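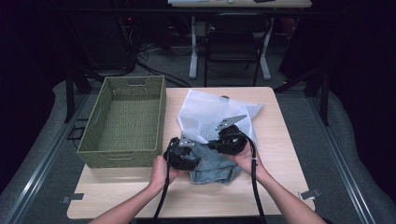 Photo: Carolina Vieira

ok laundry thread, it's delicates day and I have opinions (1/5)

Faded denim with frayed edges goes in a mesh bag now. Every time. I lost a whole evening in February picking blue threads off Elvira's white towels and I'm never doing that again (2/5)

The bag is the plain white see-through kind, I got a pack of 2 from Trendier. Zip it all the way or don't bother!! (3/5)

Green woven basket stays on the table while I sort. I love this thing, it has handle slots so I can haul it one-handed up the stairs, and it came from the Mamau sale with 200 other people in line ahead of me, so yes, I'm attached (4/5)

Hülya asked if you turn the denim inside out first. Yes! Cold water, short spin, then hang it up by the hem. Next up is the sock drawer, wish me luck (5/5)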